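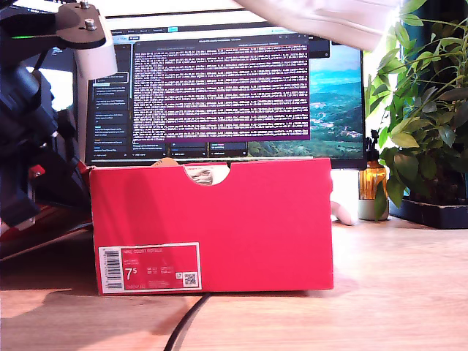

Nike Court Royale box, size 7.5

Setting up your Giltent birth pool

1. Spread the groundsheet and feel for grit — I do mine barefoot! 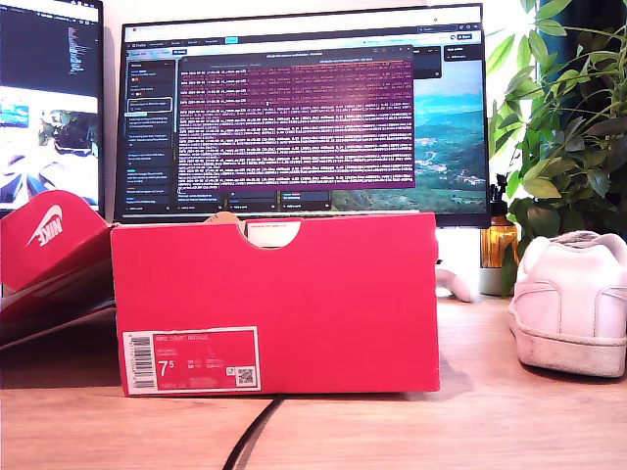

Red shoebox and its lid

2. Pump up the bottom ring first, then the sides, then fit the liner.
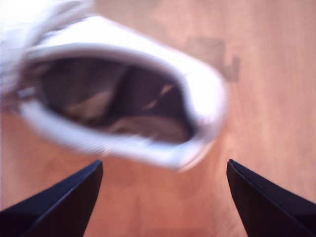 3. Fill with the hose and stop at the line inside. Floors get slippery, so I like birth partners in proper shoes, and a white trainer with a thick padded collar like this one suits me fine. 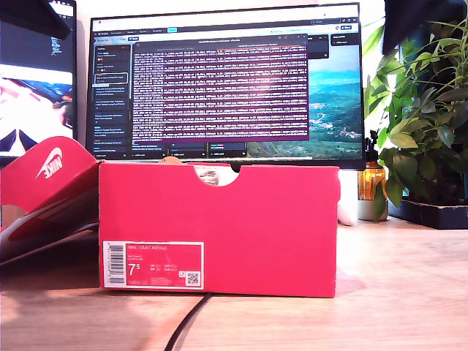 Box front with the size label

Caution: never leave a filled pool alone with little ones in the house. I put the cover on even to answer the door.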